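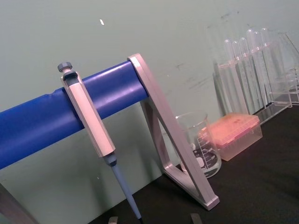 Filed under: Bench Notes

I finally dealt with the pipette situation in February. For most of last year ours lived wherever somebody put them down, usually on their sides next to the sink. Danica Trnka, who trained me, would have had words about that. A pipette left lying flat with liquid in the tip can pull that liquid up into the shaft, and then you are cleaning it or sending it out.

So now there is a stand. It has metal legs at the ends and a blue bar across the top, and the hook on the pipette goes over the bar. The covering on the bar has a wrinkled patch. I tried smoothing it with my thumb and gave up. The pipette hangs fine.

I looked at a carousel from Benix first. It was nice, but it took up more of the bench than I wanted to give away, and it only fit their own models. A plain bar takes almost anything with a hook. We have a mix of old and new, so that settled it.

The tips stay right next to it now, in the box with the pink lid. I keep the lid closed between uses and refill from the bag at the end of the day. Wiroj likes to refill in the morning. We have not settled this.

I also keep a glass beaker near the stand. The lines on a beaker are fine for a rough pour and no good for measuring, and I still catch new people using them to make up buffer. Use a cylinder.

Cúc Ngô asked how often I check the volumes. Every 8 weeks, with water on the balance. I set the pipette to 100 microliters, weigh ten shots, and write the numbers in the green notebook. If the average is off I do it again after lunch before I blame the pipette, as it is often my thumb.

Next job is the drawer under the balance. It has three kinds of tape in it and a box of caps from Oklow that don't fit any tube we own. If you use the 15 mL tubes with the flat tops and want the caps, send me a note and I'll mail them.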